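Part 2 - Getting the Sim City Running Before You Touch the Rover

Home Build Guides Zelard Sidewalk Rover

Revised May 2, 2023

If you've come straight from Part 1 you'll have a frame on the bench, a pile of screws and a strong urge to drive the thing down the driveway. Hold off for an evening! I run every change through the simulated city first, and this section gets you set up the same way I am at the Wamside shared workshop. Your first two spawn points are a plaza and a street corner.

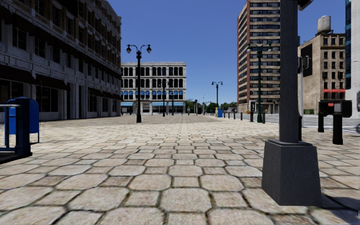
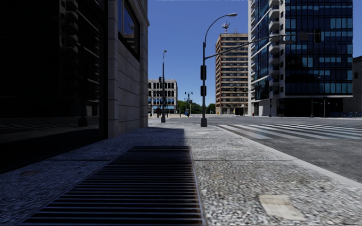
Fig. 2. Rendered street-level views from the downtown map, both under a clear sky.

What you need

A desktop or laptop with a proper graphics card (mine is old and it copes, just loudly)
The Guvari simulator, installed and opening without errors
The Calado bridge, the little program that passes messages between the sim and the rover's controller board
The controller board from Part 1, on a USB cable, with the motor leads unplugged

CAUTION: I mean it about the motor leads. The board has no idea whether it's driving a pretend rover or a real one, and mine went off the end of the bench in March with the soldering iron still plugged in beside it. Pull the leads and tape them back.

Setting up

1. Start Guvari and load the downtown map. The first load is slow - some 40 seconds for me - and the window goes grey for part of it. Leave it be.

2. Pick the plaza spawn point. It's nice and open, so you can get the steering sorted before there's a curb to worry about.

3. Plug in the board and start Calado. Set the port to 3000. If something else on your computer is already using that one, change it in Calado and in Guvari's network tab as well, or they'll just sit there ignoring each other.

4. Wait for both status lights in Calado to go green. If only the first one does, the board is talking but the sim isn't, and you've probably got Guvari paused. (I do this constantly.)

5. Nudge the throttle forward and let go. The view should creep ahead and stop. If it goes backwards, tick Invert Drive, and write that down because you'll want the same setting on the real rover.

6. Drive a slow loop on the pavers. Keep well clear of the big dark pole base on the right. The collision shape is fatter than it looks and you'll stop dead against thin air.

7. Switch to the street corner spawn point and try holding a straight line along the sidewalk, heading for the crosswalk.

Note: the long metal grate in the sidewalk is a good test of your ground detection. My early settings read the black gaps as a drop-off and the rover refused to budge. Raise the gap tolerance one notch at a time until it rolls over the grate but still stops at the curb.

Note: shadows fooled mine too, especially the hard straight-edged one across the far end of the grate. If yours brakes there, turn the contrast weighting down to 2 and have another go.

8. Save your profile under a new name. Don't write over the default, you'll want it back at some point.

Once you can get down the sidewalk without touching the controls, close Guvari first and then Calado. Doing it the other way round leaves the port locked and you'll have to restart the computer.

Motor leads go back on in Part 3, with the wheels up on blocks.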